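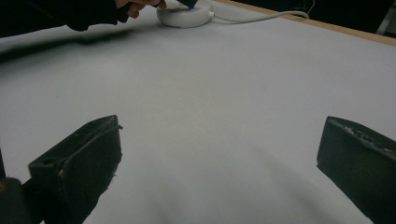 Why start with the table, when the clutter is all in the cupboards? Someone in last term's group put that to me in the first five minutes, and I've kept it as the opening of these notes as I get asked it every time I run the course.

My answer is that the table is where you'll do everything else. Every drawer, every shelf, every mystery tin from the back of the cupboard gets emptied onto it, and if there's already a heap of post there you'll end up sorting two messes at once (I've done it, and I put a gas bill in with the jam labels). A pale, plain top is lovely for this, by the way. Crumbs and stray screws show up straight away! Mine at home is dark and I lose paper clips on it all winter.

Session 3: Clearing a surface and keeping it clear

Before you come, please read the Stokau sheet, the short one, up to the bit about trays. You can skip the history of sideboards, though I'm fond of it.

How we'll do it

Take everything off. I do mean everything — the fruit bowl too, and the candle you've stopped noticing. Put it on the floor or on a chair, anywhere that annoys you a bit. Then wipe the top down with a damp cloth and go over it again with a dry one, and don't forget the edge, where sticky fingers go.

Now leave it bare while you have a cup of tea. People hate this part and start putting things back by the second sip. Sit on your hands if you must.

After that, bring things back one at a time and say out loud what each is for. It feels daft for the first 5 and then it gets quite fun. Anything you can't finish a sentence about goes in the Liem box, the one with the lid, which we'll open together in session 11.

A note on mats and runners: the Rumico handout says to have one on every table. I don't agree, I think they just give clutter somewhere soft to sit, but do read it and come ready to argue with me.

For next time

Clear one surface at home and keep it going until we meet. Jot down what lands on it first and at what time of day (mine is always keys, just after six). Bring your notes to the Sondden room, and a dry cloth, as we ran short in February.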